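Let the Robotics Club Do the Laundry

Opinion

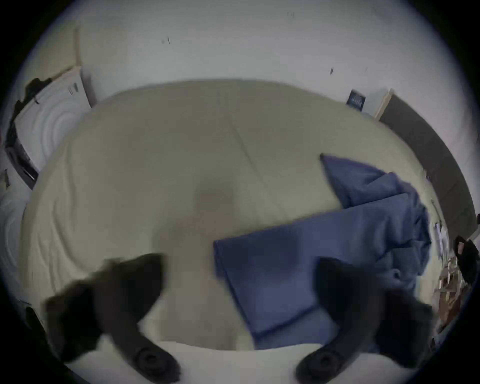

A blue cloth on a fitted sheet, with the two gripper fingers in front.

Our robotics club at Lenihan has 14 members and, until this year, one purpose, the Rillgate meet. Rillgate is a good contest. It is played on a flat field with hard plastic blocks, and every block is the same size. I coached for it for 3 seasons and I would do it again.

But I think the club should spend half its year on housework, and I'd like the school to stop treating that half as the lesser one.

The students picked bedding in January. Each of them takes a hand-held gripper home and uses it to do a job they would normally do by hand, such as pulling a sheet straight or folding a cover. The recordings go into a shared set, which now stands at 314 clips. Later in the spring they try to get the club's arm to do part of the same job.

A contest block has edges you can measure. A sheet has a different shape every time you let go of it. Students who could tune a drive motor in an afternoon spent almost 2 weeks arguing over what "folded" means, and whether a wrinkle counts as a mistake. They had to write a rule, try it, and throw it out. I learned more about how they think from that argument than from a whole season of matches.

There are fair complaints. Parents from the Nenmont side of the district have told me that a trophy helps on an application and a folded pillowcase doesn't. They may be right. Filming at home also asks something of families, and students who would prefer to work at school should get a cot and a set of sheets in the shop room. We haven't done that yet and we should.

Money is the other complaint. The Flikbridge grant pays for contest entry fees and travel only. I would ask the district to change that wording before the next round. The grippers cost less than the bus.

Keep Rillgate in the fall. Give the spring to the sheets, and put both on the same line of the transcript.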